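We use cookies to remember your settings and to see which pages get read. Accept | Manage preferences

Filed under: Student Work, Housing & Neighbourhoods, Term Projects

Old Walls, Noisy Neighbours: what we learned about sound in converted buildings

So the assignment was to pick something about the place you live and study it properly for a term. Our group was me (Ruba Qaisi), Zeyu Tian and Leif Sandberg, and we'd all just moved into shared flats in old buildings that used to be something else. Mine was a bakery warehouse. The first thing any of us said at the first meeting was a complaint about hearing the people next door, so that was our topic sorted!

We started out wanting to measure everything. Leif borrowed a sound meter from the physics lab and we took it through three buildings – the Winent, the Savirier and the one on Zhong Street that doesn't have a name. The plan was to play the same recording of someone talking in one flat and take readings in the flat beside it. Great plan, except the fridge in my kitchen was louder than the recording, and we lost most of a Saturday working that out. We turned the fridge off the second time (my housemate's ice cream did not survive, sorry again).

What we found was pretty uneven. The Winent was the quietest by a long way, even though it's the oldest. The Savirier was renovated most recently and it was the worst of the lot. You could follow a whole phone call through the bedroom wall. We'd assumed newer meant better, and I'd written half the introduction on that basis, so that had to go in the bin.

The other half of the project was a survey. We put a sheet under every door with six questions on it, mostly about which noises bothered people and what time of day. Footsteps came first in all the buildings, ahead of voices and music, which surprised me but not Leif, who lives under a family with a puppy. Some people wrote long notes on the back. One person drew us a map of every squeaky board on their floor, labelled in coloured pencil, and it's my favourite thing in the whole folder.

We spent 2,772 words of the first draft on building history and our tutor Gyu-bin Yeon made us cut nearly all of it. Fair enough. The bit that stayed in is about how the original outside walls are thick and heavy, while the dividing walls added in conversions are often light framing with board on both sides. Heavy walls block more sound. Light ones can work well too, but only if the gaps around the edges and the power points are sealed, and ours clearly weren't.

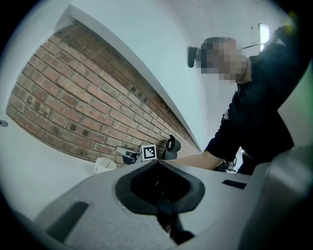

Zhuoran Mao wrote back after reading our draft that we'd been too hard on the dividing walls, and that half the noise in the Savirier comes in under the hallway doors anyway. We went back and tried a rolled towel along the bottom of two doors, and the readings did drop in both flats. I wish we'd thought of it in June, when we still had the meter for whole weekends.

If I did this again I'd pick one building and stay in it. Going between them meant carrying gear on the tram and never getting the same time of day twice, so our evening numbers aren't much use for comparing. I'd test the floors too, seeing as that's what everyone was cranky about. Zeyu has the spreadsheet if anyone in next year's group wants to keep going – just ask before you change the colours.

Last updated: 12/15/24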